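Incidencia: episodios rechazados en la tarea "doblar ropa sobre cama"
Proyecto: Mimora
Componente: sincronización de pinzas de mano (Ikbridge)
Estado: en seguimiento
Abierta: 5 de mayo de 2023

Síntoma. De la última subida, 23 episodios no pasan la validación. El importador devuelve "trayectoria incompleta" y los deja en cuarentena. El resto del lote, 200 episodios, entra sin avisos.

Comprobado hasta ahora:
- Tarjeta de memoria cambiada. Mismo error.
- Recalibración de la apertura de los dedos. Mismo error.
- Reimportación con la versión anterior de Ikbridge. Entran 3 de los 23.

Los episodios afectados son todos de dormitorio. En los de cocina, con las mismas pinzas, no hay fallos.

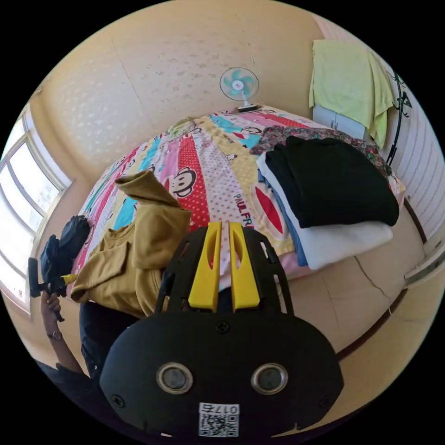
Pinza 0175 sobre la cama, con la prenda mostaza sin doblar y la pila de ropa doblada a la derecha.

Hipótesis: el localizador pierde puntos de referencia cuando la ventana entra en cuadro y la exposición baja de golpe. En el registro de un episodio rechazado el seguimiento se corta en el fotograma 3.583 y no se recupera.

Pendiente:
- Repetir la tarea con la exposición fija y la misma colcha.
- Repetirla con la cortina echada, si la hay.
- Enviar a Josivden los registros completos de la pinza, sin recortar.

No borrar los episodios en cuarentena. Si la prueba con exposición fija sale bien, se reprocesan antes de volver a grabar.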